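Foro Tresgate > Celdas y manipulación > Buenas prácticas
Tema: ¿Hay que parar el brazo para recolocar las piezas?

mordaza_triste
En el taller tenemos una norma de 9 páginas para mover bloques de colores encima de una tabla. La página 4 dice que nadie mete la mano en la mesa sin parada enclavada. Un compañero sostiene que con la velocidad reducida basta. ¿Qué hacéis vosotros?

pletina40
Parada enclavada, siempre. Velocidad reducida es lo que pone todo el mundo en el parte de accidente.

Khoury_fan
Discrepo. Si enclavas en cada recolocación, a media mañana alguien puentea la seta con un clip. Prefiero una norma floja que se cumple a una estupenda que vive en un cajón.

pletina40
Lo del clip se arregla quitando el clip. Y a su dueño.

sterko_sur
Nosotros, con un Sterko pequeño, tenemos pausa supervisada y 40 mm por segundo al reanudar. En 335 turnos, el único herido ha sido el orgullo del que escribió la evaluación de riesgos. Eso sí, la tabla va fijada a la mesa. Si se mueve la tabla, las posiciones enseñadas valen lo mismo que mi horóscopo.

mordaza_triste
La nuestra también va fijada, con pernos. Lo que no dice la norma es cómo dejar las piezas: si pueden tocarse, si hay separación mínima, nada. Nueve páginas y ni una línea.

Khoury_fan
Porque eso no es seguridad, es método. Va en otro documento, que tampoco leerá nadie.

funier_y_gracias
Pues debería ir en el mismo. Con dos piezas pegadas la herramienta roza la vecina, se vuelca y ahí va la mano a enderezarla. En Funier lo escribimos así: o se separan o se declara en la hoja que el contacto es parte de la prueba.

pletina40
Por una vez, de acuerdo con Funier. Lo enmarco.

mordaza_triste
Me quedo con lo de la hoja. En nuestra mesa el rojo y el verde van por parejas pegadas, y el azul, cada bloque por su lado. Lo apunto como contacto declarado y el lunes discuto lo de la parada, que para eso me pagan poco.

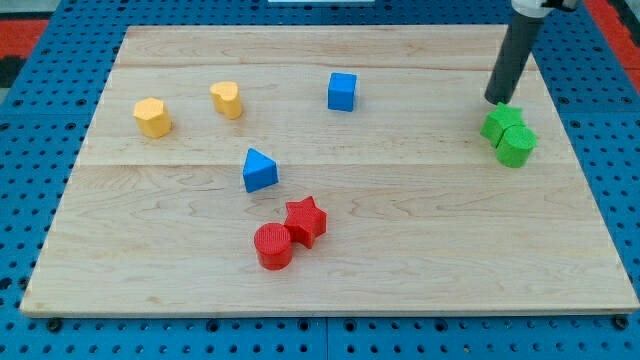
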